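Kerkmont Issues Pad Inspection Rule for Handheld Grippers

2021-01-02

Kerkmont has published a two-page rule on finger pad checks for handheld grippers. Operators must inspect both pads every 100 grasps and stop work if either one has lifted.

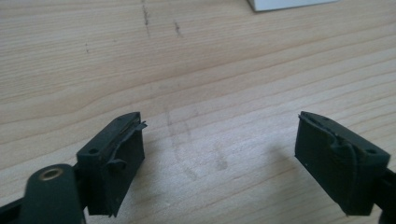 Gripper fingers, open, with worn pads on both inner faces.

"A lifted pad changes the grip, and the record should say so," said Leonie Haberkorn, who drafted the rule. Pads are replaced in pairs, and the change is logged before work resumes.

The rule was tried at the Skirkato site in October over 682 sessions. Copies are available from Laurențiu Ghiță at Kerkmont.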